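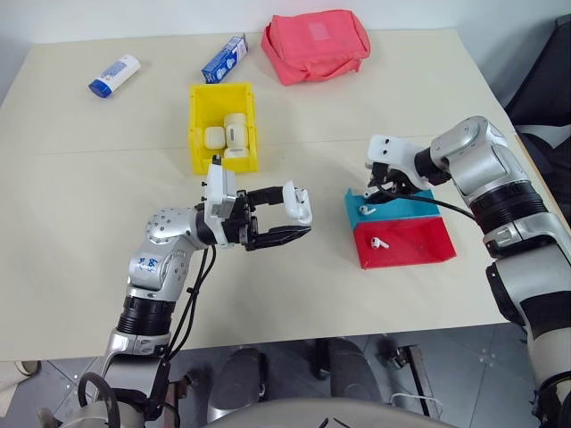 Two robot arms at a cream-coloured tabletop.

Mornura Park opens its gates for the Dalgleish Stakes in June

I've been looking forward to writing this one all winter! The Dalgleish Stakes is back at Mornura Park this June, and we've put it over a new trip of 2000 metres. It used to be a mile race, and plenty of you told us (some of you quite loudly, over the rail) that the stayers were being left out. Well, we listened, and I think it's going to be a cracker.

Entries closed at noon yesterday with 21 horses still in. We can only start 14, so there'll be a ballot, and I don't envy the trainers waiting by the phone. The top weight is Enel, a big bay gelding who won our autumn cup by a nose and has had a nice break in the paddock ever since. He likes to sit handy and grind away - not the flashiest thing to watch, but he's tough. I'd keep an eye on Clandex too. She's a lightly raced mare, very quick over shorter trips, and I'm dying to know if she'll see out the extra distance.

The track has had a lot of work done. We've reseeded the home turn, moved the running rail back to the true position and put in new drains down by the 600 metre mark, where it always used to get boggy. I walked the whole course last week and came back with clean boots, so I'm counting that as a win.

There are seven races on the card. The first jumps at 12.15pm and the Dalgleish goes off at 3.40pm. Last year we had 3162 people through the gate, our best winter crowd yet, and the queue for pies was a bit of a disgrace. We've doubled the food stalls and opened up the lawn behind the old stand, so you should be able to eat and still see your horse go round.

Reserved seats in the members' stand are on sale now and there are 318 of them. General entry is on the gate as usual, under-16s get in free with an adult, and dogs on leads are fine on the lawn but please keep them well away from the parade ring.

Final fields and barrier draws will go up on our website once the ballot is done. Press passes are available from the racecourse office until 5pm on the day before the meeting.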